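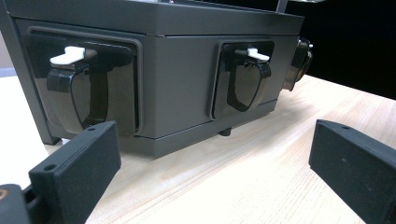

# Covered Outlets on Shared Worktables: Project Report

Submitted by Daranee Khamphan, Bradley Clegg and Wael El-Sayed
Supervisor: Sandra Lambert
Course: Product Use and Maintenance, second year

## 1. Purpose of the project

The project examined how table-mounted enclosures with hinged covers are used and cared for in shared study and workshop rooms. The department has such enclosures on worktables in the Tapley building, and requests to the service desk concerning them rose during the previous school year. Most of these requests described covers left open, covers that would not stay closed, or dust in the recess behind the cover.

The group was asked to answer two questions. The first was whether users close the covers after use without being reminded. The second was whether a printed label placed on the tabletop changes that behavior. The electrical parts of the enclosures were outside the scope of the project and were not opened or tested at any stage.

## 2. Background

An enclosure that stands on a tabletop has certain advantages over a floor outlet. Users can reach it while seated, and cords do not cross the walkway. It also takes up working space and is exposed to spills, crumbs and paper dust. A flip-up cover is the usual answer to this problem, but it protects the recess only when it is down.

A translucent cover adds a further consideration. Because the shape behind it can be made out through the plastic, a user can find the right opening before lifting anything. Dark smoked plastic hides scratches fairly well but shows fingerprints under a desk lamp. In interviews, several users said that they judged how clean a table was by looking at the covers first.

The group also reviewed the care sheet issued by Cemar, the firm that maintains the furniture under contract. It recommends a soft cloth and a mild soap solution for covers, and a dry cloth only for latches and hinges.

## 3. Method

Observation took place in two rooms over a period of four weeks beginning in September. Room A received no label. In Room B, a label reading "Please close cover after use" was placed on each tabletop in front of the enclosure at the start of the third week.

A group member visited each room at the end of the morning and again at 5 p.m. The position of every cover was entered on a paper form as closed, partly open or fully open. A cover was entered as closed only when its latch was fully engaged. Covers with a cord in use at the time of the visit were left out of the results.

In total, 1065 cover positions were recorded. A short written survey was also handed out in both rooms, and 122 completed forms were returned. Deepak Grewal of the service desk checked the forms for missing entries before the results were entered into the spreadsheet.

## 4. Results

During the first two weeks the rooms gave similar results. Covers were more often left open in the afternoon than in the morning, and those nearest the door were left open most often. The group had expected the window tables to show the most open covers, as they are the busiest, but this was not the case.

After the labels were placed, Room B showed fewer fully open covers. The number of partly open covers did not fall. Survey answers suggest a reason: many users believed that a cover was closed once it had dropped into place and did not know that the latch needed a light press. One respondent wrote, "I thought the tab was only for decoration."

Cleaning was a second theme. Respondents did not agree on who was responsible for wiping the enclosures. Some assumed that the evening cleaning staff did so; the cleaning schedule lists tabletops only.

## 5. Limits of the study

The observation period was short, and the label was tested in a single room. Room B was also closed on one Wednesday for floor work, which left a gap in the afternoon figures. The survey did not ask how often respondents used the rooms, and this should be corrected if it is repeated.

## 6. Recommendations

1. The label should be reworded to "Close cover and press latch."
2. Enclosures should be added to the evening cleaning schedule, with the Cemar care sheet attached.
3. Loose or missing latches should be reported by table number.
4. The observation should be repeated in the spring term with the new label in both rooms.

Printing costs for the new labels are within the existing supplies budget – no separate request is needed. The blank observation form and the survey questions are kept with the service desk and may be used by next year's group.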